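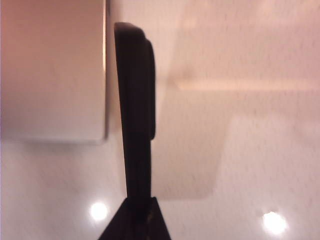

1/ Rest breaks under the Working Time Regulations 1998 -- a thread for small employers in Great Britain. General information, adult workers only. Northern Ireland has its own regulations, and workers under 18 have different entitlements, which I'll touch on near the end.

2/ The basic rule. An adult worker whose daily working time is more than six hours is entitled to an uninterrupted rest break of at least 20 minutes. A shift of exactly six hours does not trigger it. Six hours and one minute does.

3/ One break, even on a long shift. The regulations do not give a second 20 minutes at twelve hours. Many contracts do. If yours does, the contract governs, and the statutory figure is only the floor.

4/ The worker is entitled to spend the break away from the workstation, if they have one. Eating a sandwich at the till while remaining available to serve is hard to describe as a break.

5/ Timing. The employer can say when the break is taken. It should fall during the working period. Adding 20 minutes to the end of the shift and letting people leave early does not meet the rule. Neither does a late start.

6/ Paid or unpaid? The regulations don't require the break to be paid. Look at the contract. If the contract says nothing, look at what has been done in practice, and then write it down properly.

7/ Whether a break is paid and whether it counts as working time are separate questions. Rota software tends to merge them into a single tick box. Check what yours does before relying on the totals.

8/ A worked case. Garkari runs a packing site at Kivport with 60 staff on a 7-hour shift. Every one of them passes the six-hour mark, so every one is entitled to the 20 minutes. The written terms gave "two ten-minute pauses". That adds up to 20 but neither pause is uninterrupted for 20, so the terms were short of the rule.

9/ The fix was one line in the terms and a change to the rota template. The two pauses became a single 20-minute break, and a separate ten minutes was kept as a contractual extra. No change to shift length.

10/ Daily rest. Separate entitlement: at least 11 consecutive hours between finishing one day's work and starting the next, within each 24-hour period. A 10 pm finish followed by an 8 am start is ten hours. That is a shortfall unless an exception applies.

11/ Weekly rest. At least 24 uninterrupted hours in each seven-day period. The employer may instead give two periods of 24 hours, or one of 48 hours, in each fourteen days.

12/ Exceptions exist. Regulation 21 covers, among others, security work needing a permanent presence, services needing continuity such as hospitals and docks, and foreseeable surges of activity in certain sectors. Regulation 22 deals with shift changeovers and with work split up over the day, and applies to daily and weekly rest only.

13/ An exception moves the rest, it doesn't normally cancel it. Where one is used, the worker should wherever possible get an equivalent period of compensatory rest. Only in exceptional cases where that isn't possible does the duty become one of appropriate protection for health and safety.

14/ Lone working is where this goes wrong most often. At Garkari's second site, Ivuvport, the gatehouse had one person on nights and no relief cover. "Take it when it's quiet" was the whole policy. If the phone has to be answered, the break can be interrupted at any point.

15/ The options there were relief cover for 20 minutes or, if the post falls within regulation 21, a proper arrangement for compensatory rest. Either way, write down which one you are using. An unwritten arrangement is difficult to evidence at a tribunal.

16/ The 48-hour opt-out has no bearing on any of this. A worker who has signed one has agreed to go over the average weekly limit. Their rest breaks, daily rest and weekly rest are unaffected.

17/ Young workers, meaning over school leaving age and under 18: a 30-minute break if working more than four and a half hours, 12 hours' daily rest and 48 hours' weekly rest. If your rota holds one rule for all staff, it is wrong for these.

18/ Employers should not wait to be asked. Arrange the work so that breaks can be taken. You need not force anyone to stop, but a workload that leaves no gap can amount to a refusal.

19/ A quick audit. Export one month of shifts. Filter for anything over six hours. Compare with the recorded breaks. Phelan's depot did this for May -- 300 shifts, 202 over six hours -- and then checked the 202 by hand against the rota notes.

20/ On the same export, sort by worker and subtract each finish time from the next start. Anything under 11 hours goes on a list with the reason beside it.

21/ Time limit for a tribunal claim over refused rest is short and has its own rules on early conciliation. Check the current position with Acas before assuming anything is in or out of time.

22/ Holiday accrual for irregular-hours workers will be a separate thread.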